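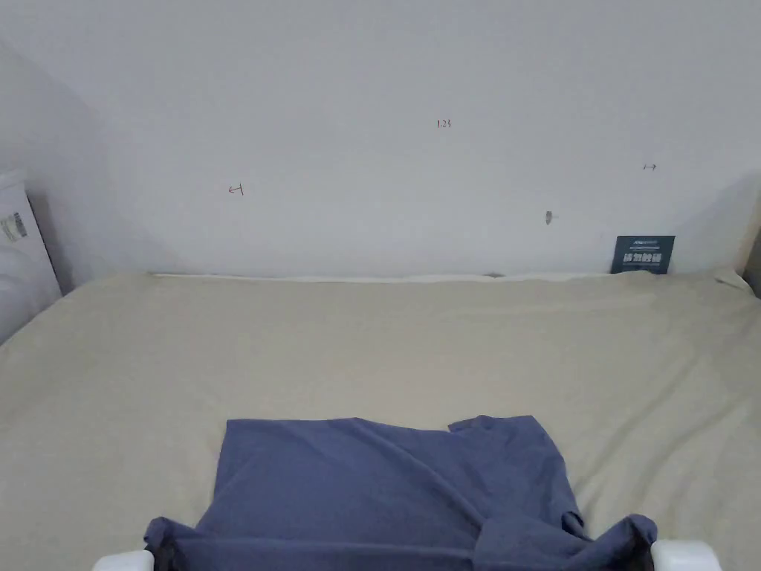 I caught Heike Wendt on the phone at Pastberg in February 2024, and the first thing she wanted to talk about was fingertips. She looks after the laundry-folding grippers there, five pairs of them, and she'd spent the morning with a rag and a bottle of rubbing alcohol.

"Lint is my whole life," she told me, laughing. "Cotton fuzz gets on the tips and the grip goes slick. You won't notice until a shirt slides out halfway through a fold."

So she wipes them every 100 folds and writes it in a notebook (paper! I asked twice). Then comes the closing check. She spreads a T-shirt on a bed, takes the two bottom corners and lifts, slowly. If one side lets go early, she opens that gripper up and looks at the linkage.

"Usually it's a screw. Chie Ishida did the original setup and she put thread lock on everything except the three I need to reach. Bless her."

I wondered why a bed and a regular workbench won't do. Heike got pretty animated about that one. "A bench is hard! The mattress gives, so your fingers push down into it and come up with two layers. If you set the closing force on a bench, you'll be setting it again on the bed."

Her worst week was in January, when one left finger kept sticking open. She swapped the cable, then the motor, then put the old motor back. It was a thread, wound around the pivot pin. She keeps it taped inside the notebook.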